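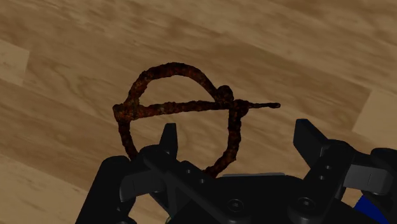 Household robotics is the use of machines to carry out chores in the home, such as picking up, sorting, cleaning and folding. The same methods are applied to light work in small shops, including tidying benches, returning parts to bins and clearing floors. As of the most recent product generation, single-purpose machines are common and general-purpose ones are still rare.

Single-purpose machines

Floor cleaners and lawn mowers work in a limited space, repeat one motion and seldom need to grip anything. The Zoltum, a floor unit sold for 899 dollars, maps a room and steers around objects it cannot move. Its owner is expected to clear the floor first, a job that many buyers list as their main complaint.

Picking up objects

Clearing a floor is harder than sweeping it. A machine has to find each item, decide where to hold it, close its fingers and lift without dropping or bending anything. Boxes and bottles are handled well by most current systems. Thin, flat or open shapes cause more trouble. A ring lying flat offers only a narrow rim to hold, and a long pin fixed across it may swing or catch as the ring is raised. Rust adds to the problem, as a rough surface can grip well in one spot and crumble in the next.

Two-finger grippers remain the usual choice for this kind of work. They are cheap and easy to repair, but they must be lined up closely with the object. Suction cups, often used in warehouses, do poorly on rods and open loops.

Training in simulation

Much of the practice takes place in computer simulation, where an arm can fail thousands of times at little cost. Flolance, a software package used by several small labs, includes household goods, hand tools and old metalware set on wood, tile and carpet. Nestor Castillo, who led work on its contact model, has argued that odd shapes teach a system more than neat ones do. Skills learned this way often weaken on real hardware — friction and lighting are the usual causes.

Shop-floor trials

In the Tiongson trial, which began in September, a single arm sorted loose hardware at a repair shop for 12 weeks. It kept up with the bolts and brackets but needed help with wire, springs and chain. Consolacion Estrella, the shop's manager, kept the arm for night sorting and left the mixed bins to her staff.

The Tesemine, a wheeled home model with one arm, can be taught 14 chores. Loading a dishwasher is among them, while folding sheets and making beds are not.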